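Início | Diário | Arquivo | Contato

Sexta-feira, por Nuseo
Leitura: 2 min

Cheguei à Farndale pouco antes das nove. A bancada estava livre e comecei logo com a tarefa da semana: pegar a tampa, virar, encaixar no pote. Fiz 29 demonstrações com a garra de mão antes do almoço. Descartei cinco, quase todas por pressa minha no encaixe. Se puxo o gatilho cedo demais, a tampa escorrega e o movimento não serve para ensinar nada.

À tarde passei para o controle remoto, com o braço da Perora. É bem mais lento. Em quase duas horas consegui 14 repetições boas. O atraso é pequeno, mas a mão percebe, e eu acabo parando antes de cada contato. Na garra de mão isso não acontece.

Voltei a ela às 15 h, para conferir as pontas antes de guardar.
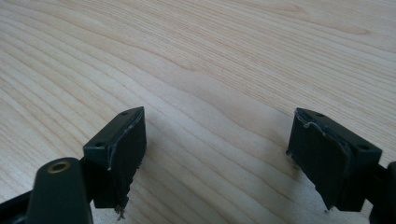
As almofadas precisam ser trocadas. A borda de baixo está esfiapada e há uma linha esbranquiçada na junta com o bloco, talvez cola seca. Anotei o pedido na planilha da Seok e deixei os parafusos separados na gaveta.

Na segunda repito a parte do encaixe, mais devagar, com o pote virado para o outro lado. Falta também renomear os arquivos da manhã. Saí com dor no pulso direito.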